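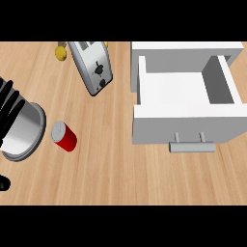
Opening, two minutes. Start with the definition and stay on it. Thermal mass is the product of mass and specific heat, and it sets how much energy an object takes up before its temperature moves by one degree. It says nothing about how fast the energy goes in. The audience at Stendbridge will be mostly product engineers, so they know the formula, but they tend to mix it up with conductivity. Use the metal pot on its side to separate the two: with the open mouth toward us, ask the room which matters more for heating time, the wall or the contents. Take two or three answers. With water in a thin-walled pot, the contents win by a wide margin. Move on before anyone starts on induction.

## 1. Why kitchens are a good test case

- Short cycles. A result in minutes, where a building takes a season.
- Cheap instruments. A thermocouple and a kitchen scale cover most of it.
- Everybody has wrong intuitions about kitchens, and they are the same wrong intuitions they have about buildings.

Mention Delyth Penry's work at Brivudham briefly. She ran the same boil test on 11 vessels and plotted time against wall mass. The slope was shallow. The scatter came almost entirely from lid fit. Say this slowly, the lid result is the part people write down.

Do not show the raw table. It was unreadable from the third row in April.

## 2. Three quantities people confuse

**Heat capacity.** Joules per kelvin for the whole object. Doubles if you double the object.

**Specific heat.** Joules per kilogram per kelvin. Belongs to the material. Aluminum is close to twice steel by mass, but steel is close to three times as dense, so by volume steel comes out ahead. Pause here. Someone always objects. Offer to do the arithmetic on the board: 0.90 times 2.7 against 0.49 times 7.85.

**Diffusivity.** Conductivity divided by volumetric heat capacity. Governs how quickly a temperature change travels through the wall. Units are square meters per second, the same as for viscosity in its kinematic form. Skip the analogy if running late. 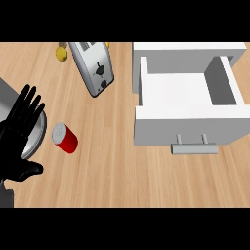
The time scale for diffusion goes with thickness squared. Double the wall and a hot spot takes four times as long to reach the other side. For sheet metal this is still well under a second, which means the wall can be treated as one temperature from inside to outside. It cannot be treated as one temperature from base to rim. Draw the two directions on the board with separate arrows. Đức Lục's question last time was about exactly this and I answered the wrong direction.

## 3. Lumped model and when it fails

Write the Biot number: heat transfer coefficient times characteristic length, over conductivity. Below 0.1, lump it. Above that, be careful.

Worked case, metal block cooling in still air:

- Coefficient taken as 6 W/m²K. Natural convection only, radiation ignored.
- Half thickness 2 cm.
- Conductivity 48 W/mK, a plain carbon steel.
- Biot is 0.0025. Lump it without regret.

Then repeat with a potato. Conductivity near 0.5, same geometry, same air. Biot is 0.24 and the lumped model is already off. If the potato goes into boiling water, the coefficient rises by two orders of magnitude or more and the model is useless. The center lags the skin, and the cooking time depends on size far more than on how hard the water boils.

Songül Işık will run the live temperature trace from the side desk. Wait for her nod before changing slides, the logger drops readings if the laptop is busy.

## 4. Measurement errors

Contact resistance first. A bead taped to a metal surface reads low while the surface is heating. Paste helps. Pressure helps more.

Then evaporation. Any open vessel loses energy through its surface, and near boiling this term is large. Weigh before and after.

Diễm Khương has asked for the uncertainty budget in the handout. It is on the back page.

## Questions

Likely: phase-change materials (yes, separate talk), cast iron (high capacity, middling conductivity), whether the Ditier spreadsheet is available. It is, ask Loan Đoàn for the current version. The old one has the density of copper wrong.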